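인쇄하기 | 이메일로 보내기

3.2 그릇 쌓기 과제

이번 절에서는 제가 제일 좋아하는 과제, 그릇 쌓기 얘기를 해 볼게요. 재료는 초록색 상판 위의 알록달록한 플라스틱 그릇과 빨간 컵이 전부인데, 이게 생각보다 까다롭습니다!
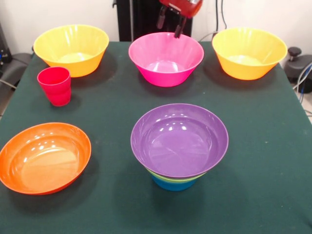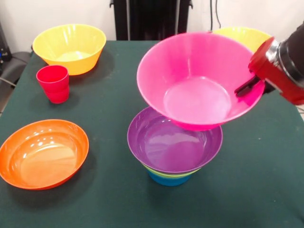
그림 4. 그릇 쌓기 과제의 두 순간. 두 장 모두 노란 그릇, 분홍 그릇, 주황 그릇과 빨간 컵이 보인다.

저는 처음에 크기순으로만 정리하면 되겠거니 했는데요, 막상 Beltau 목록에 쌓기 기록 1242건을 모아 놓고 보니 테두리 모양이 훨씬 골치였어요. 입구가 바깥으로 벌어진 그릇은 겹칠 때 살짝만 기울어도 한쪽이 들뜨거든요(제 부엌에서도 늘 그럽니다). 그래서 아래 그릇과 테두리가 나란한 경우만 '안착'으로 적었고, 이 기준으로 두 사람이 따로 매긴 판정은 93%가 일치했습니다. 넓고 얕은 그릇만 따로 떼어 보면 86%로 내려가요.

컵은 쌓기 대상에서 뺐습니다. 그릇 더미에 컵까지 넣은 기록이 69건 있었는데, 이건 Skirnley 부록에 따로 실었어요. 색깔별 순서는 4절에서 다시 다룹니다.

인쇄하기 | 이메일로 보내기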